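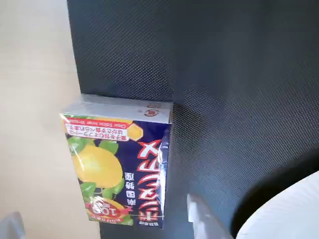 How to get a packing bench ready for an arm without upsetting everyone on it

I run the sweets bench at Bestwood, on the Rindthorpe side of town, and we've had an arm working next to us since February. We pack tasting plates and gift parcels, mostly imported sweets, and before the arm came every single item was put out by hand. I've been asked by the Macaraeg site how we set ours up, so I've written it out the way I'd explain it over a brew. It's for people on the bench, so if you're after the wiring you'll want the Cameo manual (good luck, it's 871 pages!).

Step 1. Write down what your hands do

Before you move a thing, spend a shift noticing what you do without thinking. I turn every box so the brand name faces the customer, and I'd been doing it for 11 years without once mentioning it to anybody. The arm had no idea. Our first parcels came out with boxes whichever way up they'd landed, and the grumbling was loud! Get the whole bench to do this, part-timers too, and put the lists together. Ours ran to 2 sides of paper.

Step 2. Pick one item and stick with it

Choose something small with a regular shape. Ours was a little navy citrus sweet with Japanese lettering all over it, a yellow fruit on the front and a round badge with a big 100 on it. Flat sides are kind to a gripper. Please don't start with the fancy tins, however much the office would like to see them done.

Leave it on that one item for a good while. We swapped ours too early, and then when something went wrong we couldn't tell if it was the item or the settings.

Step 3. Sort out the surface

We use a dark top with white paper plates. You can see a pale plate on a dark table from the far end of the room, and it's easier on my eyes by the end of a late shift as well. Wipe down at every break. Keep mugs, pens and phones off it completely, and yes, that includes supervisors.

Step 4. Teach one place to put it down

Start with a single sweet on a single plate. It feels daft when you can do a whole tray in the same time, but stay with it. Set the spot a bit off to one side so there's room for more later on, and don't fret if the packet sits at a slight lean.

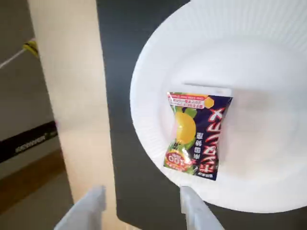

I was a terror for nudging things straight in the early days, and all it did was hide the mistakes from the people who could have fixed them. Sit on your hands if you have to. Note it down and carry on.

Step 5. Agree who can stop it

Everybody on the bench, that's our rule, and no one has to explain themselves first. We had to push for this one. The original plan was shift leads only, and I'd say it was the biggest worry people had, more than the speed or the noise. Get it in writing before the first proper day.

Step 6. Talk about the jobs

Do this early, not after the rumours have gone round the canteen twice. On our bench 6 of us rotate, and a turn with the arm means checking plates, topping up stock and logging faults. Wrists are a lot better for it. The chat has suffered, I'll admit, as you can't natter across the table quite like you used to, so we moved our break to all be together and that's helped.

Ask for the new duties to go in your job description as well. Fault logging is a skill, and ours wasn't counted in the pay grades until we brought it up.

If you're at Macaraeg and want to come and watch a shift, mornings are best. Bring flat shoes and ask for the sweets bench at the gate.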